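Robot cell settles in at Mamden, and the people around it are settling too

By the newsroom, Orkatham

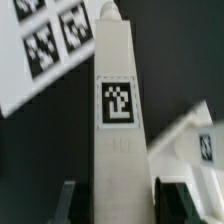
The work at hand at Mamden: a pale pillar with its square tag, and a white gripper finger at right.

ORKATHAM — If you had walked through the long back hall at Mamden last November, you would have found the same sort of work that had gone on there for years: people standing at benches, picking up plastic parts, turning them over, setting them into trays, and reaching for the next. It is good, careful work, and the people who do it are proud of it (and will tell you so, if you have a few minutes and don't mind standing near the coffee machine). It is also hard on the wrists and shoulders by the end of a long shift.

Since the spring, part of that work has been handed to a robot cell that the company calls Praleck, after the little building where it was first set up. Praleck takes the heaviest run of sorting and placing, the part of the job that almost everyone on the floor was glad to see go, and it leaves the checking, the repairs and the odd-shaped orders with the people who know them best.

Sólveig Hjaltested spent 19 years at the benches before she moved over to look after the cell, and she is happy to talk about the change, good days and bad.

"The first weeks were slow, I won't pretend otherwise," she said, wiping her hands on her apron. "I could have done the trays faster myself, and I told everybody that! But you learn how it likes things laid out, and after a while you stop standing over it like a nervous mother."

Much of what she learned has to do with the black-and-white square tags that now turn up all over the cell. A camera reads them to work out where each thing is and which way it is facing, so a tag that is smudged or peeling at one corner can hold up a whole morning. Hjaltested goes over them with a soft cloth at the start of every shift, and she keeps a folder of spares in her locker. Two people from the packing side have been trained to do the same when she is away, and a third has asked to be next.

No jobs were lost when the cell came in, according to the company, though several have changed quite a bit. The morning crew, 20 people in all, now trades places every couple of hours between inspection, repair and the cell itself, where before most of them stayed at one bench from the time they hung up their coats until the time they put them back on. Some like the new pattern very much. Others miss having their own corner with their own radio, and they have said as much in the monthly floor meetings, where the talk can run well past lunch.

There is the matter of pay, too. Workers who look after the cell get a slightly higher hourly rate, and those who have not yet been trained would like to know when their turn will come. Mamden says training places will open up again before winter, and that anybody on the floor may put in for one, whatever their age or schooling.

On its best day so far the cell placed 2,677 parts, a figure somebody wrote in marker on the whiteboard by the door — it is still there, with a few smiling faces added around it. Hjaltested is pleased with the number but says she cares more about how people feel when they go home. Her own right hand used to ache all evening, she said, and she had given up knitting because of it. She has a sweater on the needles again now, a green one for her grandson, and she hopes to have it done before the cold sets in.

A second cell is planned for the Vlček building across the yard, where the larger parts are handled. The crew there has already been over to watch Praleck at work and ask questions, mainly about the noise, the breaks, and who gets called when it stops in the middle of the night. A meeting for both crews will be held in the canteen at the end of the month, with soup and bread provided, and family members are welcome to come along.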